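Matotum Height-Adjustable Workbench
Installation and User Manual

Section 4: Positioning, Levelling and First Use

4.1 Before you begin

This section applies to the Matotum bench in both the standard and the wide versions. It assumes that the legs, cross rail and lifting columns have been assembled as set out in Section 3, and that the top has been fixed with all the screws supplied. Do not connect the bench to the mains until you are told to do so in step 6 of 4.3.

The bench must be moved by two persons. Lift it by the cross rail only. The top is not designed to carry the weight of the frame, and lifting by its edges may pull the fixings out of their seats.

CAUTION: Keep fingers clear of the gap between the lifting columns and the underside of the top at all times when the bench is connected to the supply.

4.2 Choosing a position

The floor must be firm and dry. Carpet with a deep pile is not suitable, as the feet will settle over the first weeks and the bench will need to be levelled again. Where the floor is tiled, try to place each foot wholly on one tile.

Leave a clear space of 900 mm along the front edge. At the rear, allow enough room for the mains lead to hang freely through the full travel of the columns. Window sills, radiators, shelves and pipework must be taken into account at the highest setting as well as the lowest.

The socket outlet must be within reach of the supplied lead and must remain easy to get at once the bench is in place. The bench is intended for a 240 V supply. Extension leads are not to be used.

4.3 Levelling and connection

1. Set the bench in its final position and check that the lead is not trapped under a foot.

2. Loosen the lock nut on each levelling foot with the flat spanner.

3. Place a spirit level along the front edge of the top. Turn the feet at the lower end anticlockwise until the bubble is central.

4. Turn the spirit level through a right angle and repeat the check from front to back. Return to the front edge afterwards, as the second adjustment will often disturb the first.

5. Tighten the lock nuts. Press down firmly on each corner in turn. If the bench rocks, go back to step 2.

6. Fit the lead to the control box beneath the top, then to the wall outlet. The display will show two dashes.

7. Press and hold the DOWN key until the columns reach their lowest point and stop. Release the key, then press and hold it again until the dashes are replaced by a height reading.

Note: Step 7 must be repeated whenever the bench has been disconnected from the supply. The height reading is not kept in memory.

4.4 Storing a working height

1. Use the UP and DOWN keys to bring the top to the height required.

2. Press the M key once. The display will flash.

3. Press the number key under which the height is to be stored. The display will stop flashing.

Where the bench is shared, we recommend that the stored heights be written on the card supplied and kept with this manual.

4.5 Loading the top

Heavy items must be placed over or close to one of the lifting columns, and never on the part of the top that overhangs the frame at the front. Equipment that has its own base should stand flat, with the whole of the base supported. If an item is to be fixed down, use the threaded inserts in the underside of the top. Do not drill the top. Holes made by the user will let moisture into the core and will end the guarantee.

Equipment placed at one end should be set down before the bench is raised. Raise the bench in short stages and watch that the top stays level.
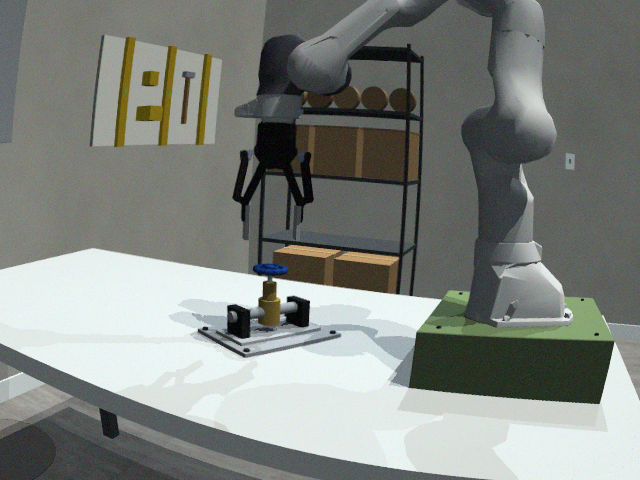
Figure 4.3. Equipment on a base at the right-hand end of a white top.

If one column stops before the other, release the key at once. Lower the bench fully, reduce the load and carry out step 7 of 4.3 before trying again. Should the fault return, take the bench out of use and contact the service desk.

CAUTION: Do not sit, stand or kneel on the top, whether or not the bench is connected.

4.6 Cleaning

Disconnect the bench from the supply. Wipe the top with a soft cloth, warm water and a little washing-up liquid, then dry it. Scouring powders, bleach and solvent-based cleaners will dull the surface. The columns must be wiped with a dry cloth only. They are greased for life and no oil is to be applied.

4.7 Installation record

Complete the record at the back of this manual once the checks in 4.3 have been passed. The record should bear the serial number from the label on the cross rail, the name of the installer and the date. It must be shown when a claim is made under the guarantee.

Section approved for issue: Birthe Riis, Technical Publications
Revised 4/25/20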